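Water hardness and cup finish: speaker notes
Session 5, afternoon block
Speaker: Cường Quan
Slides prepared with Indrek Kļaviņa

Slide 1. Title
Introduce self and Indrek. State scope: scale and spotting on stainless drinkware in staff canteens. Glass and ceramic are out of scope. Questions at the end, except on units, which can be asked at any time.

Slide 2. Terms
Hardness means dissolved calcium and magnesium, expressed as mg/L of calcium carbonate. Some of the audience will be used to grains per gallon. One grain is 17.1 mg/L. Give the conversion once and stay in mg/L from then on.
Temporary hardness drops out as carbonate when water is heated. Permanent hardness stays in solution until the water evaporates. Both leave residue on a cup, by different routes.
Spotting is residue that wipes off with a damp cloth. Scale needs acid. 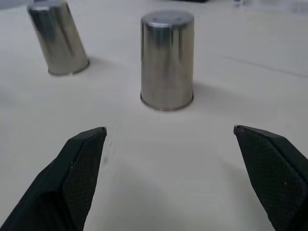 SECTION A: WHERE RESIDUE COLLECTS

Slide 4. Drainage
A cup racked mouth down has its base uppermost. If the base is flat or slightly dished, rinse water pools there and dries in place. Whatever was dissolved in that water stays on the steel.
The rolled lip is the second location. Water runs down the wall and hangs at the roll. On a flat surface it also has no path out, and the inside of the cup dries slowly. Slatted racks fix the lip problem. They do nothing for the base. Tilted racks help with both.
Pause for the rack drawing on the handout.

Slide 5. Finish
A brushed surface holds a thicker water film than a polished one. Spots are harder to see on it under diffuse light and easier to see under a single lamp. Inspect under one lamp, low angle.
Do not use steel wool to remove scale. Carbon steel fragments lodge in the surface and rust. The rust is then reported as a fault in the cup.

Slide 6. Canteen trial, setup
Two canteens, Grelska and Vītola. Same dishwasher model, same detergent, same cup. Grelska on untreated supply, Vītola on a Plandel softener set to 49 mg/L.
Trial ran through September. Each site washed a batch of 12 marked cups daily with the ordinary load. Marked cups were kept out of service so that handling would not affect the count.
Rinse temperature logged at the final rinse arm. Say that the first logger at Vītola failed and was replaced, and that the readings before replacement were discarded.

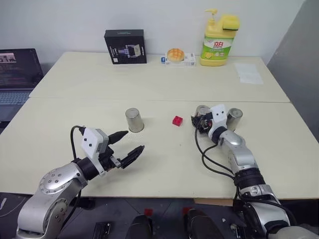

Rinse aid dose was the variable we controlled least well. Both machines use a peristaltic dispenser, and the tubing relaxes with age. Check delivered volume with a measuring cylinder. The number on the dispenser display is a setting and does not show what was delivered.
If asked why we did not vary the dose on purpose: lack of time. It is the next piece of work.

Slide 7. Results
Read the axis labels aloud, the projector text is small.
Untreated supply: residue visible on the base first, on the lip later, on the side wall last. Softened supply: same order, slower. Softening did not remove spotting. A sodium salt residue still forms when softened water dries, but it wipes off.
Indrek's point on conductivity: a softener exchanges ions and leaves total dissolved solids close to unchanged. A conductivity meter will not tell you if the softener is working. Use a hardness test kit, sampled after the softener.

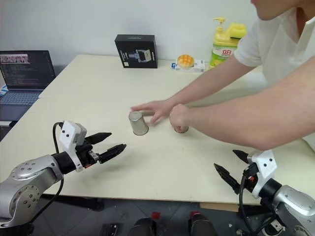
Two tables pushed together, seam visible.

Slide 8. Descaling
Citric acid, warm water, soak, rinse, dry with a cloth. Follow the strength on the packet. Never mix with chlorine bleach. Do not leave hydrochloric acid products on stainless at any strength, as chloride pits the surface.
Trandura supplied the descaler for the trial at list price. Disclose this.

Slide 9. Cost
A softener cycle at Vītola treats 900 liters before regeneration. Salt is the main running cost. Skip the table if short of time and refer to the handout.

Slide 10. Open items
Rinse aid dose. Drying with the door open against door closed. Tilted racks at both sites.
Leave the slide up during questions.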